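The Second Basin

Zinhle Zwane had been writing the history of the town of Nultelen for six years, and had got as far as the drains.

This was further than it sounds. The previous history, by a vicar, had stopped at the Normans, on the grounds that they had never come. Zinhle's ran to 273 pages and had a chapter on hats. But the drains were where things had gone sticky, and it was because of the drains that she found herself on a Saturday in October walking up Bedoya Hill with a flask of soup and a letter from the Borus Water Company, who regretted that they could not help her and had taken four paragraphs to do it.

The trouble was a sentence in the old parish minutes. "Resolved, that the second basin be left as it is, and not spoken of." It had been passed without a vote. The first basin was no mystery. It stood in the market square, it had a stone fish on it, and once a year somebody put washing-up liquid in it. Of a second basin there was no trace, unless you counted the not speaking, at which the town had been very thorough.

She had asked at the library. The librarian said basins weren't her area. She had asked at the Ornico, which was the only pub that opened before noon, and a man with a terrier had told her a long story about a basin that was, when you got to the end of it, a bucket. She had asked her mother, who was ninety-one and remembered everything that had ever happened to other people.

"Oh, that," said her mother. "You don't want to put that in."

"Put what in?"

"Have you got enough in there about the hats?"

So it was to be the hill. There was a house at the top where the minutes had once been kept, in the days when the parish clerk was a family business, and the last of the clerks was still living in it. He was called Mr Pell, and he had answered her letter on the back of her letter. "Come if you must," it said. "Mind the step."

She minded it. It was the second step that got her.

Mr Pell watched her pick herself up. He was a narrow man in two cardigans, and he had the look of someone who had been interrupted in 1974 and was waiting to go on.

"You said the step," said Zinhle.

"I did say the step."

"There are two."

"We don't talk about the other one," said Mr Pell, and she felt for the first time that she might be getting somewhere.

He gave her tea in the kitchen. She laid out her papers and put her question in the way she had practised on the hill, which was to ask about something else first. She asked about the clerks. He told her about the clerks, all of them, including one who had been bitten by a swan and one who had only been clerk for a fortnight and spent it in bed. Then she asked about the roof, and the tea went cold, and then she asked about the basin.

Mr Pell looked at the ceiling for some time.

"What sort of basin were you thinking of?" he said.
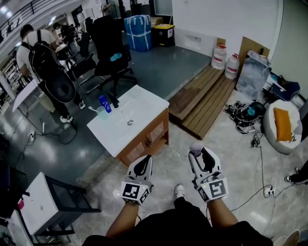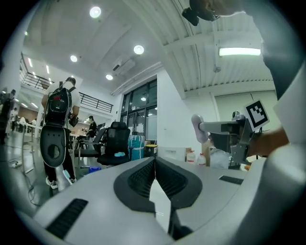

"The sort you'd hold a meeting about," said Zinhle.

He got up and shut the kitchen door, though they were alone in the house, and sat down again with his back to the window.

"My great-grandfather took that minute," he said. "He had a lovely hand. You'll have seen the loops."

She had seen the loops. She had spent most of a winter with a magnifying glass, trying to decide whether a thing was a g.

"The square was supposed to have two," said Mr Pell. "One at each end. There was a subscription got up for it, and everyone gave, even the chapel. They got the first one in, with the fish, and there was a band. Then the mason asked where they wanted the other, and they had a look in the tin."

"And?"

"There wasn't enough. They'd spent it on the band."

Zinhle waited. Outside, something fell off the roof, slid a little way and stopped.

"It was a very good band," said Mr Pell.

"So there is no second basin."

"There's a hole. They'd already dug it. My great-grandfather stood up and said, what shall I put down about the hole, and they said put it down as a basin, and leave it as it is. So he did. They laid some flagstones over the top, and they've kept off them ever since, out of respect."

She thought about the market square. She thought about how the whole town, prams and all, walked in a curve around the patch outside the butcher's. She had walked in that curve to school. She had given it half a page in chapter two, under Ancient Customs, and had suggested it might have something to do with the sun.

"I said it was pagan," she said.

"Well, it's nice that you made an effort."

He offered her a biscuit then, from a tin with a picture of a different biscuit on it. She ate it and looked at her papers. It was a good story. It was easily the best thing in the book, if you didn't count the Easter bonnet riot, and it would make an enemy of every family in Nultelen who had told their children to mind the sun stones. Her own mother would be the first of them. Her mother had once smacked her leg for hopping on one.

"Would you object," she said, "if I put it in?"

"Me? No." Mr Pell brushed a crumb from the lower cardigan. "You'd want to be careful how you word it, though. My great-aunt was going to write it down once, and they made her May Queen."

"To keep her quiet?"

"She was fifty-eight. They made her do it three years running."

Zinhle went home down the hill in the last of the light, stepping over both steps. The soup had leaked into the letter from the Borus Water Company and improved it. In the square the stalls were packing up, and a boy with a skateboard under his arm came along past the bakery and swung out wide at the butcher's without looking up from his phone.

She stopped at the edge of the flags. They were perfectly ordinary, a little cleaner than the rest. She put one foot on the nearest, then the other, and stood there with her flask.

It dipped. It only dipped a little, with a sort of cough underneath, but she got off it faster than she had got off anything in years.

"Evening, Miss Zwane," said the butcher, from his doorway. He had been pulling the shutter down and had stopped with it at chest height, so that she could see his apron and not his face. "Lost something?"

"No," said Zinhle. "I was just going round."

"That's right," said the butcher kindly. "You go round."

The shutter came down. At home she took out chapter two, found the half page, and read it through with a pencil in her hand. After a while she crossed out "may" and wrote in "almost certainly", and then she went back to the hats.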